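Home | Issues | Methods Notes | Authors | Contact

Reading time: 4 min

3. Walls, panels and what people do with a plain room

I should say up front that I never planned to write a section about walls. The study was meant to be about how people set up small workrooms, the benches and the shelves and so on, and the walls were just going to be the stuff behind all that. Then Zarmeena Hayat and I started reading through the replies to the June survey, and people kept bringing up color! We had 106 usable replies, and 70 of them said something about the walls without being asked (the form had no wall question at all, which I still kick myself over).

Most of it was complaints about glare. Pale gray and off-white are what you get when a building is handed over, and most of our people had left them alone. One person at the Trimis site wrote that by mid-afternoon she had turned her stool to face the door so she could stop squinting. Another had pinned up a bedsheet. I loved that one – I'd have given the sheet its own table if Zarmeena had let me.

A smaller group, 24 rooms in all, had put up some kind of colored panel, and blue was the favorite by a long way. We asked these people a few follow-up questions by phone. They liked that small dark parts were easier to pick out against it, and a couple of them said the room felt less like a waiting area. As Figure 3 suggests, a bright blue surface and a pale gray-white one can give a room two very different backdrops.

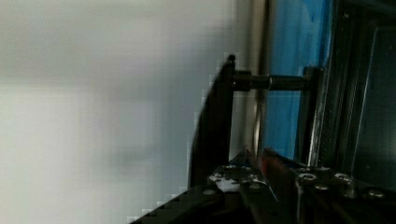 Figure 3. Blue panel and pale wall.

The cost question came up a lot too. The Ramalho rooms had a budget of 2000 for the whole refit, and the panels had to come out of that along with the lamps and a new door closer. Fouad Kabbaj, who ran the phone calls for us, thinks people talk themselves into liking whatever they paid for, and he may well be right. We didn't ask anyone who had put a panel up and then taken it down again, so our little group of fans is lopsided and I wouldn't lean on it too hard.

We also have nothing on how long the liking lasts. Two of the Tondel people had lived with theirs for years and barely had an opinion anymore, and I found that more interesting than the praise. If I ran this again I'd call everyone back after a winter – the light is so different then – and I'd ask about the floor while I was at it. Section 4 goes back to the benches.

Reader comments (3)

mapleshed: We have gray walls and the glare is real. Went with matte green in the end, no regrets.

J.T.: Would love to see the survey form. Is it in the appendix?

oddbench: More about the bedsheet please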